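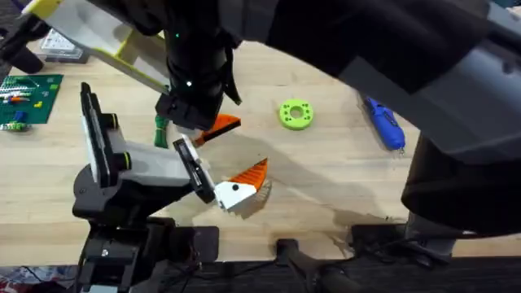 Notes on the Spring Reopening of the Flarkari Footpath

Friday, April 2, 2021

The footpath between Flarkari and the Trenis reservoir has reopened to walkers following winter repairs. The author completed the full route this week and records the present conditions for the benefit of regular readers.

The lower section is firm and well drained. Beyond the Haka gate the ground remains soft, and boots are advised until the track meets the old quarry road at 554 metres.

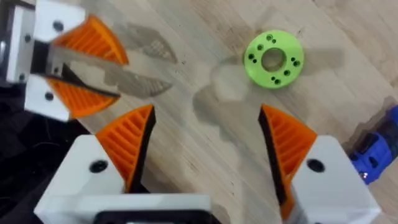 Waymarking has been much improved. The former signs were difficult to read in poor light, and several had fallen. The new discs are a bright lime green, the same shade as the ring on the table, and may be seen clearly against bark and stone. They continue as far as the Trajkovski hut, at 738 metres – the highest point of the walk.

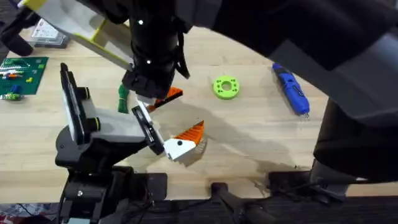
From the hut, the descent takes about 3 hours at a steady pace. The upper spring was running, although it commonly fails by August, and walkers should carry water from the village in that month.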